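**Illville, 21/05/2019** — Trasine, the coffee and sandwich chain based in Illville, will start a returnable cup program at two of its shops in June. Customers at the Wimex Street and Eze Square shops will be able to take a hot drink away in a sturdy cup, bring it back on a later visit and get their deposit returned in full.

The deposit is $2 per cup. Trasine has ordered 1,050 cups for the trial and will split them between the two shops. Cups can be returned at either counter during opening hours, with or without the lid. Returned cups are washed on site in the same machines used for plates and mugs.

The company ran a short test with its own office staff and regular customers over the winter. In that test, 435 drinks were served in returnable cups. Staff asked for two changes before the public launch: a lid that is easier to press on with one hand busy, and a clearer mark inside the cup for milk drinks. Both have been made.

"Most of our takeout customers come in several times a week, so bringing a cup back is not a big ask," said Rakiya Uzor, operations manager at Trasine. "We want to see how many cups come home and how long they take. If the numbers hold up, we will look at the other shops in the fall."

Paper cups will stay available at both shops during the trial, and prices for drinks will not change. Customers who bring their own cup will still get the usual discount — this applies to tea and hot chocolate as well as coffee.

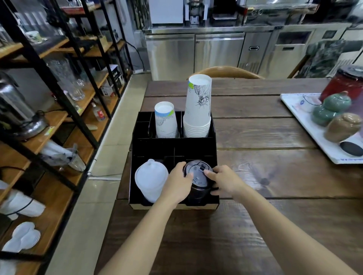
Iced drinks are not part of the first stage. Trasine expects to add them once it has settled on a cold cup that can go through the same wash cycle. Loyalty cards will be stamped as normal for drinks sold in returnable cups.

Deposits are paid back in cash or to the card used for the purchase. Customers who lose a receipt can still return a cup, but the refund will be in cash only.

**About Trasine**

Trasine runs coffee and sandwich shops in Illville and nearby towns. Its bread is baked daily at the company's own kitchen.

**Press contact:** Rakiya Uzor, Trasine, Illville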